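Progress Report to the Rokach Fund
Project: Slow Neutrons and the Falling Height Problem, Vallport station
27/06/2023

Dear friends at the Fund,

I want to start with thanks, as I always do, and this time I mean them even more than usual. When you agreed to carry us through a second stage, we had a cold source that ran well on good days, a mirror table that was still in its crates, and a lot of hope. We are now a good deal further along than that, though not in every direction we promised, and I would like to take you through both sides of it at an easy pace.

You will remember the basic idea. A very slow neutron dropped above a flat mirror does not bounce to just any height. Quantum mechanics allows it only certain heights, a little like the rungs of a ladder, and the spacing of those rungs depends on how strongly gravity pulls on the neutron. If we can measure the spacing well enough, we have a test of gravity on a single particle over a distance thinner than a hair. Other groups have done beautiful work on this, and we have never claimed to be first. What we offered you was a different way of reading the heights, using the Lukivico detector, and a long, patient run.

The mirror table came out of its crates in November and took much longer to settle than I had told you it would. The glass itself is lovely. The trouble was the floor. Vallport is an old building close to the harbor, and the floor moves with the tide, very slightly, in a way that no furniture would ever notice and our mirrors notice all the time. We spent many weeks learning its habits. In the end we built a feedback loop that reads the tilt and corrects it 8 times a second, and since then the table has stayed level to within our target through everything but one bad storm.

I should say something about the detector too, because I know it was the part your reviewers worried over. The first Lukivico plate had a coating that was uneven near one corner, and for a while we were seeing what looked like an extra rung on our ladder. It was a very exciting afternoon and a rather humbling evening! Turning the plate around moved the extra rung to the other side, and that settled the matter. The replacement plate has been in place ever since, and the false signal has gone with the old one.

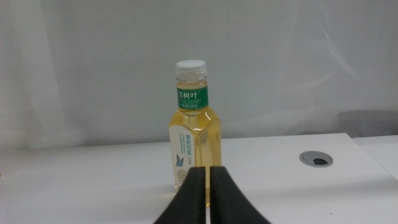
With the new plate in and the table behaving, we began counting in earnest. To date we have completed 991 runs, of which some 700 pass every quality check we wrote down before we started. I am glad we wrote those checks down early, since it is very tempting to be generous with a run once you have seen what it says. The rest are kept in full, and anyone who wants to look through them is welcome to. Most were lost to vibration, and a smaller share to the source running warm.

What do the good runs tell us? The first two rungs are clear, and they sit where the ordinary theory puts them, within our present errors. The third is visible but smudged, and I would not want to hang any claim on it yet. We still keep the final scale factor hidden from the people doing the analysis, so please read these as statements about the shape of the result. The hidden number will be opened only when the whole team agrees that nothing else is going to change.

On the software side, the Sqalli fitting code is now in daily use. It replaces a collection of scripts that had grown up over several years and that only a couple of us could follow. A full fit used to take most of a night, and it now finishes over lunch, so we can ask more questions of the same data and catch our own mistakes sooner. We plan to release the code along with the first paper, with the test data included.

There are two places where we are behind. The magnetic shielding upgrade has not been started, as the quote we received was well above what we had set aside, and we are looking at a simpler design with fewer layers. The outreach talks in town were also fewer than planned, though the ones we did give were full, and the questions from the high school group kept us going well past closing time.

Spending is otherwise close to plan. We underspent on travel and overspent on helium, and the two very nearly cancel. We would like your permission to move the unused travel money into the shielding line, and a short request is attached separately with the figures.

For the coming period we have 7 weeks of beam time confirmed. We mean to spend the first of them on the stray field measurements, which we have put off too long, and the remainder on the third rung. If the floor is kind to us, that should be enough to bring its error down to where the second one is now.

If any of you are passing near the coast while the beam is on, please do come and see us. The detector room is small and rather loud, but we would be very happy to show you around.

With warm regards and real gratitude,

The project lead, on behalf of everyone at the Vallport station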